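米姆桥收纳小报 2024年7月17日
本期主打：药抽屉

上一期聊冰箱门，收到好多回信，有一半都在问我同一件事：药怎么放？好吧，我承认这个题目我躲了很久，因为我自己家的药就放得一塌糊涂。六月里我喉咙疼，半夜爬起来找润喉糖，从鞋柜翻到厨房，最后在一只旧手提包的夹层里摸到半板，包装上的字都磨没了，也不知道是哪年的。我站在那儿看了它一会儿，还是没敢吃，喝了杯热水回去睡了。第二天早上就决定，这一期写药。

先说我以前是怎么放的，大家可以笑。感冒药在厨房，和茶叶挤一个罐子旁边。创可贴在浴室，受潮以后粘性很奇怪，该粘的时候不粘，撕的时候又死活不下来。维生素在床头，因为有人跟我说看得见才会记得吃（我看得见，也没记得吃）。眼药水在包里、车里、抽屉里各有一瓶，全是开过的，全都不记得什么时候开的。至于体温计，那是家里的流浪汉，谁发烧它就不在谁那里。

所以第一步，是把它们全都请到同一个地方来。这一步最没意思，也最累，我建议挑一个不下雨也不太热的上午，放点音乐，提着一只大袋子从门口走到最里面的房间，凡是长得像药的都扔进袋子，路上一律不许看说明书！看说明书是这件事最大的陷阱，我试过，坐在楼梯上读完一张比桌布还大的说明书，半个小时没了，袋子里只有两样东西。

全部倒出来以后会吓一跳，真的。我家倒在餐桌上，占了大半张桌子，里面重复的比不重复的还多。同一种止痛药，不同的盒子，有的只剩两粒，有的整盒没拆，每次都是因为找不到才又去买。我粗粗加了一下没拆封的那些，够我们全家在卢顿吃一顿很像样的晚饭了，还带甜点。

然后看日期。日期印得小，印的位置也没个准，有的在盒子侧面，有的在底下，有的是压出来的凹字，要斜着对着光才看得清。我的办法是先把手机的手电筒打开，靠在杯子上，让光横着打过来，凹字一下子就出来了，比凑到眼前眯着看好用得多。看完就用粗一点的记号笔，把年月写在盒子正面或者最窄的那一头，看你家药是躺着放还是站着放。写大一点，别舍不得，药盒又不是拿来收藏的。

过期的别冲马桶，也别往厨房垃圾桶里一倒了事，装进一个袋子，带去药店问问收不收。我去的那家收，柜台的人接过去连眉头都没皱一下，看来见得多了。液体的另外装，瓶盖拧紧，我吃过亏，咳嗽糖浆漏在布袋里那个味道，洗了两遍还是甜的。
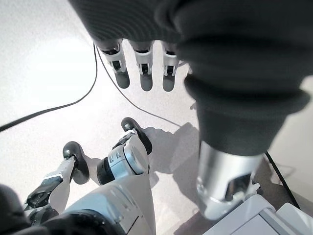
说到地方。药要放哪儿，我改过好几次主意，最后定了三条，自己写在便签上贴着。第一条，不放厨房也不放浴室，那两个地方又热又潮，药不喜欢，我也不喜欢在煮面的时候伸手去够止痛片。第二条，抽屉前面的地要是清的。这一条我要多啰嗦几句，因为来信里很少有人提到，可是在我们家它是头号问题。

你想想，什么时候会去翻药？半夜，不舒服，灯没开全，拖鞋只找到一只。这时候地上要是横着几根黑色的电线，又是充电的又是接排插的，弯弯绕绕从这头拖到那头，人就容易绊。浅色的地面还好一点，黑线在上面看得见，深色地板上那就是隐形的了。我家书房以前就是这样，线一根叠一根，谁也不知道哪根是谁的，拔错过一次，把正在备份的东西拔断了，为这事我们家冷战了一顿饭的工夫。

现在我的做法很土：线尽量贴着墙脚走，长出来的部分绕成圈，用魔术贴扎带一捆，挂在桌腿后面。必须横过去的那根，用的时候拉，用完收，收的时候顺手卷，卷不好就松松地绕个八字，别绕得太紧。扎带我是在卢顿的一家五金铺子买的，可以自己剪长短，剪了半卷到现在还没用完。标签就用白色的布胶带，对折粘在靠近插头的那一端，写上“灯”“打印机”“不知道”。对，我真的有一根写着“不知道”，它在那儿已经待了很久，我不敢扔。

有读者问能不能用那种地面线槽盖板，踩上去不硌脚的。能用的，不过我嫌它积灰，扫地的时候总在那道边上卡住一小撮头发，看着心烦。要是你家有轮椅或者婴儿车进出，先量一量高度再买，我邻居那条买回来太高，推车一过就哐当一声，后来拿去给车库用了。

第三条，也是争议最大的一条：要放在抽屉里，不放在盒子里。我知道很多人爱用药箱，带提手、带锁扣、一层层翻开的那种，看着特别专业。我也买过！问题是上面一层总是塞满小东西，下面一层谁也不去翻，过半年打开，底下就是一个时光胶囊。浅抽屉就没这个毛病，拉开来一眼看到底，有什么、没什么，清清楚楚，连蹲都不用蹲太久。

柜子我推荐浅色的，里面最好是白的。这个是我试出来的，以前那个深棕色的抽屉，白天拉开都像个洞，黄色的小瓶子滚到后面去根本看不见。换了白的内壁以后，哪怕一盒白色的药放在里面，盒子上那点蓝色绿色的印刷也跳得出来，手一伸就拿对了。我们家这位一开始嫌浅蓝配白太像幼儿园，现在也不吭声了，而且我发现他已经开始往里面放他自己的胃药，这就叫默认。

家具店那种弗拉斯特姆系列的小柜我也看过，深度60厘米，太深了，拉开以后后半截还藏在里面，药一定会往后跑。买之前最好带一盒你家最大的药去，直接放进展示的抽屉里试试，店员看你一眼也没关系的。另外要看滑轨，轻轻一拉就能全拉开的最好，别要那种拉到一半卡住、得抬一下再拉的，不舒服的时候谁有力气跟抽屉较劲。

好，柜子有了，地也清了，现在往里放。

我的原则只有一个，留空。我知道这很难！人看见空的地方就想填，尤其是我们这种从小被教育“放得下就别浪费”的人。可是药抽屉一旦满了，就会开始叠，一叠就看不见下面，看不见就会再买，再买就更满，转一圈又回到我那张餐桌。所以宁可东西少，盒子和盒子之间看得见底板，拿一样出来的时候别的不会跟着倒。

小盒的可以站着，省地方，花花绿绿的正面朝着你，最好认。瓶子放中间或者靠近前面，因为它会滚，滚到角落里要伸手去掏。薄薄的小包最麻烦，一片纸似的，容易贴着后壁溜到缝里去，我后来用一个小夹子把它们夹成一叠，竖着靠边。长条的包装横在前沿，一拉开就看得到。至于说明书，我是坚决留在原来的盒子里的，有人喜欢把药板全抽出来放进透明格子，看着是整齐了，可是到时候一天吃几次、饭前饭后全靠猜，这个我真的不赞成。盒子占地方就占吧。

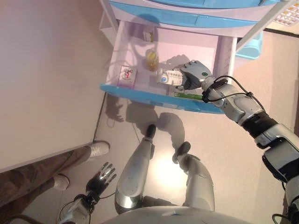
透明的小瓶子我要单独讲讲。它是所有包装里最讨喜的，看得见还剩多少，不用晃不用倒。可是它也最容易变成无名氏，标签一掉，或者被手上的水蹭花了，里面那点黄黄的东西是鱼油还是别的什么，谁说得清？我自己就有过这么一瓶，拿在手里看了又看，颜色挺漂亮，最后还是送去药店处理了。所以标签要补，用透明胶带在原来的标签外面绕一整圈，胶带头压在背面，这样不会翘。瓶底再写一遍开封的年月，双保险。

还有，避光。有的瓶子本来就该放在暗的地方，抽屉正好，只要记得关上。我家的抽屉三天两头开着一条缝，因为有人（不点名）拿完创可贴从来不推到底，我已经练成了路过时用膝盖顶一下的功夫。

说说不该进抽屉的东西吧，这个名单越来越长了。电池，不行，尤其是纽扣电池，跟小药片放在一起我光想想就手心冒汗。护手霜，不行，它会招来唇膏，唇膏会招来发圈，然后就是一个梳妆台。宠物的药，另外放，放到另一个房间去。小孩子的贴纸、橡皮，通通出去，家里有小朋友的更要注意，鲜艳的小盒子在他们眼里就是糖盒，粉粉的、上面还有个红色图案的那种，我看了都想打开，何况他们。有孩子来往的家庭，抽屉一定要装锁或者干脆放到高处去，这一条没有商量，前面我说的什么浅抽屉好拿好找，在这里统统让路。

处方药呢，我单独放一格，每个人的分开，用一小片纸板隔一下就行，不用买隔板。我去年在图恩杰那家杂货店买了一套伸缩隔板，弹簧的，说是什么抽屉都能撑住，结果一开一关就往前挪，两个星期以后跟药一起堆在前面了。退是退不了的，现在拿去隔袜子，隔得挺好。

说到这里肯定有人要问预算。我这次整理花的钱很少，魔术贴扎带、一支记号笔、布胶带，柜子是本来就有的。倒是省下来的让我有点意外，我们收纳群里有位读者把家里所有重复买的药、保健品、贴膏什么的全翻出来记账，连同过期的，一年里重复花掉的加起来有300镑。300镑啊！她把数字发到群里，后面跟了一长串捂脸。我没敢认真算我自己的，算到一半就合上了本子。

怎么才能不再重复买？我的土办法是在抽屉内侧靠边贴一张小纸条，写上里面有什么，出门前拍一张照片存在手机里。站在药店货架前面犹豫的时候，翻出来看一眼就好。纸条不用写得多漂亮，也别去下载什么管理软件，我下过一个，要扫条码、要填剂量、还要设提醒，录到第四样我就不想录了，那软件后来天天早上八点喊我吃一种我早就吃完的药，喊了一个夏天。

拍照片也有个小窍门，顶上的灯会在抽屉里投下人的影子，黑乎乎一块，刚好挡住字。往旁边站一步，让光从侧面进来就清楚了。或者干脆把抽屉整个拉出来再拍。药盒亮面的会反光，稍微斜一点点，别正对着。

下面回几封来信，挑着回，没回到的别生气，我都看了。

有人问药膏挤了一半怎么放。盖子朝上插在小杯子里站着，跟牙膏一个道理。管身从尾巴卷上来，用长尾夹夹住，别从中间捏。我家那支从中间捏的，现在长得像一只生气的沙漏。

有人问老家寄来的中成药，全是中文说明，家里另一半看不懂，怎么办。我的做法是在盒子正面贴一条标签，用两个人都懂的字写清楚名字和日期，用途只照着说明书抄，不自己发挥。另外看医生或者去药店的时候带上盒子，让人家看看能不能和别的药一起吃，别嫌麻烦。写标签的时候我才发现自己有好几样也说不出是干什么的，就记得我妈说“这个好”。

有人问要不要买那种按星期分格的小药盒。每天要吃好几样的人，问过药剂师再用，挺方便。像我这样一年感冒两回的，用不上，买来一定是装曲别针。

还有一位问得很具体，说她家柜子上面总是堆东西，键盘啊、遥控器啊、拆了一半的快递啊，一拉抽屉就哗啦啦往下掉，有没有办法。有，但是你不会喜欢：柜顶每天睡前清一遍，清的时候别想着归类，先全部抱到餐桌上，第二天谁的谁领走，没人领的归我。这招在我家实行到现在，我得了两副耳机和一把很不错的剪刀。

再有一封，是问旧的空盒子能不能攒着装小东西。能是能，可是药盒我劝你拆平了回收，别拿来装别的。你今天记得里面是螺丝，过三个月家里来了客人头疼，一看是止痛药，高高兴兴打开，倒出来一把螺丝，多尴尬。反过来就更不得了了。

对了，旅行用的那一小包要不要也收在抽屉里？我是分开的，一个拉链袋，挂在行李箱旁边，里面就放晕车的、退烧的、几片创可贴。回来以后补齐，补的时候就从大抽屉里拿，顺便把抽屉里的日期也瞄一眼。这样一年里总有那么几回，不用专门抽时间，也能知道哪样快到期了。去年我偷懒没补，到了山上脚后跟磨破，翻开袋子只有一张用过的包装纸，最后拿便利贴垫着走下来的，大家千万别学我。

最后是几件杂事。上期说的旧衣架交换，地点还在米姆桥图书馆旁边的小厅，衣架请用绳子捆好再带来，上次散装的缠成了一个巨大的铁丝刺猬，拆得我满手是印子。木头的特别抢手，来晚了就只剩塑料的。还有人托我问，谁家有多出来的浅抽屉托盘，尺寸不限，她想拿去装针线，有的话直接回这封信，我转给她。

也有读者问我们这份小报能不能发长一点或者多发几期，谢谢谢谢，可是我每次本来都打算写到2000字就收工的，你们看看这一期写成什么样子了。下一期我想写毛巾，特别是那些“还能当抹布”的毛巾，家里到底要留多少条抹布才算够，欢迎先来信吵一架。要是你也整理了药抽屉，照片发给我看看，乱的也行，整理之前的更好，记得把处方上的名字遮一下。

我先去把抽屉关上，又有人没推到底。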